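Workbench and Small Parts Inspection — Checklist with Comments
Semcombe workshop, bench 4
Last updated: Saturday, January 16, 2021
Reading time: 4 min
Print this page | E-mail this page

Completed by: Seema Maurya
Area: assembly bench, parts shelf, floor to the yellow line
Result: pass, with 2 items to follow up

SECTION A — BENCH TOP

A1. Surface clear of offcuts, swarf and food. YES
Wiped down before the check. Crumbs in the vice tray, emptied.

A2. Timber sound, no splinters or lifted grain along the working edge. YES
Front edge was sanded in July and has held up well. No oil or varnish to go on this top. The Zinolura finish we tried on bench 2 stayed tacky for weeks and marked the parts.

A3. Lighting adequate at the working position. PARTLY
Good from the front. Shadows fall across the middle of the bench and small dark screws are easy to miss there. Follow up: move the lamp to the back rail. See A4.

A4. Loose fasteners picked up or in a tray. YES
Two washers found under the parts shelf and binned. Check the grain around knots with a fingertip, as the darker flecks look a lot like screw heads.

SECTION B — GREEN RINGS

B1. Ring sits flat on the bench and does not rock. YES
Pressed at four points around the rim. No movement.

B2. Holes clear and free of burrs. YES
Look straight down with a torch. The large holes should have a clean countersunk rim. Any whitening of the plastic around a hole means it has been overtightened and the ring goes in the reject bin.

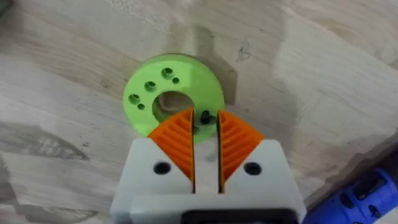

Item B2. Green ring on bench top, large and small holes, black screw at lower right.

B3. Screws seated. NOT ASSESSED
Rings are checked for seating only after final assembly. A screw standing proud at this stage is not a fail. Use the hand driver to finish and stop when the head meets the plastic.

B4. Centre hole free of chips. YES
Run a finger around the inner wall. If it catches, set the ring aside and write the batch number on the tag.

B5. Batch count matches the delivery docket. YES
Docket from Greco says 199. We counted 199, including the one on the bench.

SECTION C — TOOLS AND LEADS

C1. Leads kept up off the bench where possible. YES
Look for flattened spots and cracked sheathing. Run each lead through your hand with the power off. Do not tape over damage — tag it and take it out of service.

C2. Tool tip straight and correct for the job. YES
Spare tips are in the left-hand drawer, in the Brernorov case. Please put them back in the right slots. The case had three of the same size in one slot when I opened it.

C3. Hands, sleeves and lanyards clear while the tool is down on the part. YES
Tie hair back as well. Gloves off for this job, as loose fingertips can catch.

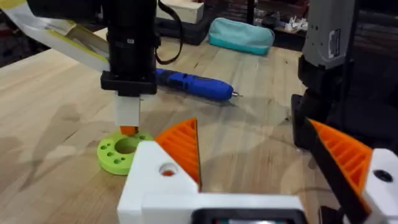 Items C1 to C3. Tool down at the centre of the green ring, black cable looped behind.

C4. Housings and covers in place, no cracks. YES
Black and white covers checked by hand. One label on the parts shelf is peeling but can still be read.

C5. Isolation switch within reach and not blocked. NO
A carton was stored in front of it. Moved during the inspection, but it was there last time too. Follow up: mark the floor and keep 30 cm clear on each side of the switch.

SECTION D — FLOOR AND EXITS

D1. Walkway clear. YES

D2. Mat lies flat, corners down. YES
Back corner has started to curl. Fine for now, look at it again next time.

D3. Extinguisher tag in date. YES

D4. First aid kit stocked. YES
Low on small dressings. Added to the supply list.

FOLLOW-UP
A3 — lamp to back rail. Seema to do.
C5 — floor marking at isolation switch. Waiting on tape.

Signed: S. Maurya
Copy kept in the folder beside the sink.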